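**Notebook, student manipulation project, March - entry by M. Groen**

Task for this session: two-arm handling of a zip bag of fruit, run by Hilde Bosman and Stijn Van Rooij.
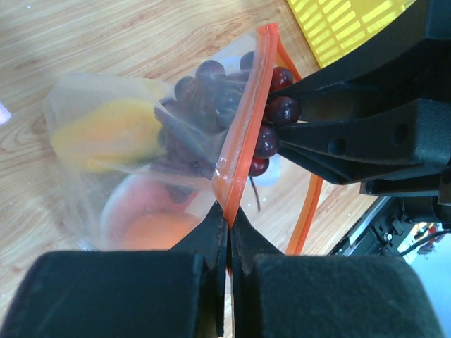
Episode length remains limited to 30 seconds. Operators are to log every slip of the film, including minor ones.

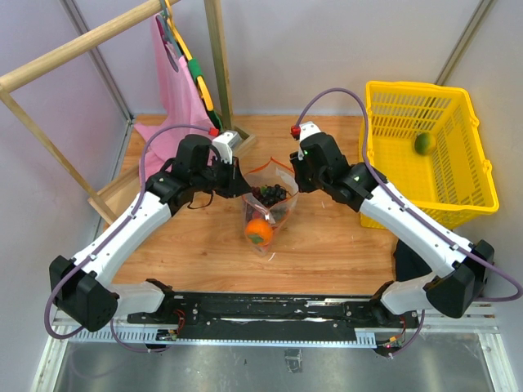

*Both grippers at the upper edges of the open bag.*

Gripper tips are to be checked before the next block - see page 52.
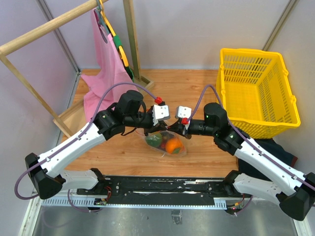
Who signs off the logs?

Nathalie Verschueren, by 2 p.m.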